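Search this site Search

Household Tasks Project, progress report to the Tremgate Fund
Prepared by Zhiqiang Wei, Lolemano
Reporting period ending April

Dear colleagues,

We have had our best stretch of work since the grant began, and I am very happy to be writing this one! The big question you gave us was whether a pair of robot arms can do ordinary kitchen chores well enough to be of use in a home. My answer in the last report was "no, and not close." This time it is "no, but come and look."

Where we are

The kitchen list now has 28 chores on it, from putting away a cup to wiping a counter. At the last report the arms could get through 5 of them without a person stepping in. They now manage 24, at least on a good day and with the things set out where the arms can reach them. The four that still beat us are folding a dish towel, opening a stuck jar, picking up a wet plate and anything at all to do with plastic wrap. I would not bet on plastic wrap this year.

Most of the gain came from practice runs. We recorded 3,000 of them, each one a person guiding the arms through a chore from start to finish. Jesow, our name for the software that learns from these runs, needs far fewer tries on a new chore than the old version did, and it copes much better when a handle points the wrong way.

Tools are where I'd like to spend a little space. Picking up a bowl is one thing. Picking up a tool and then doing something with it is a good deal harder, as the arm has to know where the far end of the tool is and how much room it needs. We have been using a spatula for this, kept in a cup next to a pink two-handled dish. 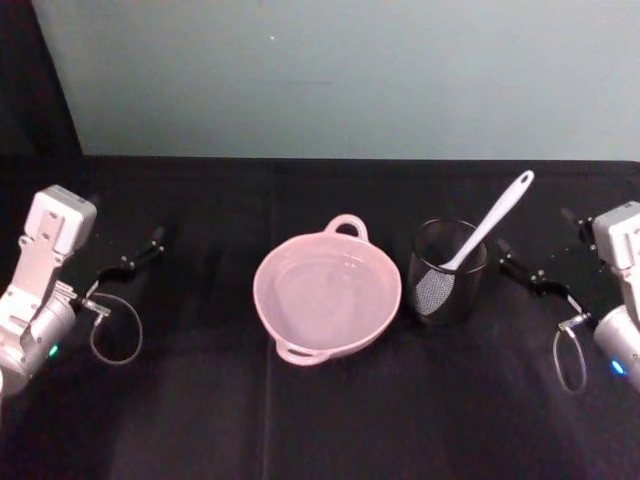
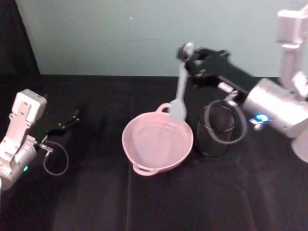
The grip matters more than we expected. Take hold too low and the fingers get in the way of the dish. Take hold too high and the spatula swings when the arm turns (we spent a whole Friday on that swing, and I enjoyed it more than I should have). Jesow now picks a spot on the handle by itself and, if the first grip is poor, lets go and tries again. Seeing it do that without being told was the high point of the period for me.

What still worries us

Speed. A person takes a spatula and gets on with cooking before the arm has finished making up its mind. We have also done nothing yet with real food, heat or grease, and I don't want the number above to suggest otherwise. Stirring an empty dish is a long way from scrambled eggs.

Clutter is the other one. Our tables are kept tidy and most kitchens are not. When we put extra items out, the arms slow down and sometimes reach for the wrong thing.

Spending

We are within budget on staff and a little under on parts. The replacement gripper fingers from Xiong came in cheaper than quoted, and with your agreement we would like to put the difference toward a second set of kitchen tools in other shapes and colors.

Next period

We will start on soft foods, beginning with cold oatmeal, and bring in the cluttered table as a regular test. The towel gets another try too. If anyone from the Fund would like to visit, mornings are best, and you are welcome to bring a utensil from your own kitchen for the arms to try.

With thanks,
Zhiqiang Wei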